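Kilum Home Boards > Kitchen & Dining > Cleanup
Thread: "Clear the table in one trip" – does anyone believe this?
207 views

plainoak
May 16, 2022
There's a method going around on the Prina blog that says you should never sort takeout trash at the table. You open one big bag, sweep everything in, tie it and walk away. The writer claims this saves enough time over a year to "get your weekends back." I'm not buying it. We eat takeout maybe twice a week and the mess is cups, cartons, wrappers and a bottle or two. How many weekends can be hiding in that?

Also it skips recycling completely. In my building the paper goes in one bin and plastic in another, and they do check.

mudroom_miles
I do the one bag thing and have for years. It works fine. You people overthink trash.

plainoak
Works fine for what, though? If your town sorts, you're either breaking the rules or sorting later, out of a bag that now has soup in it. I don't see where the time got saved.

tinlid
Agree with plainoak. The blog post has 3,779 comments and I gave up after a few pages, but most of what I read was people saying their bag leaked. A cup with an inch of tea left in it will find the seam every single time.

Drain first, then bag. My mother could have told them that for free.

gravelpath44
The part that bothers me is the shopping list at the end. Of course there's a Herex table bin you're supposed to buy, with the little clip for the bag. I had one. The clip let go in January and the thing has been holding dog toys in my garage.

mudroom_miles
Mine is holding up OK. You may have overfilled it.

gravelpath44
It's a trash bin. Filling it is the point.

latesupper
I'll speak up for the other side a little. Sorting at the table is slow if the pile is mixed. What helped us was pulling out the boxes and buckets first, flattening what flattens, and then dealing with the small stuff. The stiff packaging takes up nearly all the room in a bag. Once it's out, the rest fits in a grocery bag.

tinlid
Paper buckets don't flatten, at least none I've met. You stand on one and it goes sideways and shoots across the floor.

latesupper
So nest them. Cup goes inside the bucket, wrappers go inside the cup. You can get a surprising amount in there.

plainoak
Nesting means you've put a wrapper inside paper, and now you have to take it out again at the bins. Same problem as the big bag, only smaller.

latesupper
Not if it's all going in the regular trash, and anything greasy should be. Our city won't take greasy paper anyway. Have you looked up what yours does?

plainoak
I haven't. Fair enough, I'll look.

roundtable_4
Been reading along and I think everyone's picturing a different mess. Ours is on a round table, so there's no corner to push things into and stuff on its side wants to roll. I'd like to see the Prina lady do her one sweep on this. 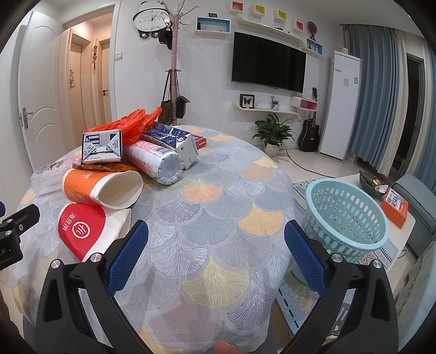
Haidilao bucket, cup, bottle, boxes, wrapper. Bag's at the back.

Cloth stays on, by the way. I know somebody will say gather up the tablecloth and shake it out over the bin. I like that tablecloth, the ginkgo leaves are the nicest thing in the room.

mudroom_miles
One bag. Two minutes. I stand by it.

tinlid
The bottle is what I'd get first. Anything long goes across the mouth of the bag and then nothing else will drop in past it.

gravelpath44
Love the panda clock. And no, I wouldn't sweep that either. Half of it would be on the floor on the far side.

latesupper
Bucket upright, cup in the bucket, wrapper in the cup. I'm telling you. Then stack the boxes and carry those separately.

roundtable_4
I'll try it your way. If the wrapper springs back out I'm coming back here to complain.

plainoak
Looked up my city's page. Greasy paper is regular trash, so latesupper was right on that. Clean boxes still have to be flattened and sorted, so I still say the blog is wrong.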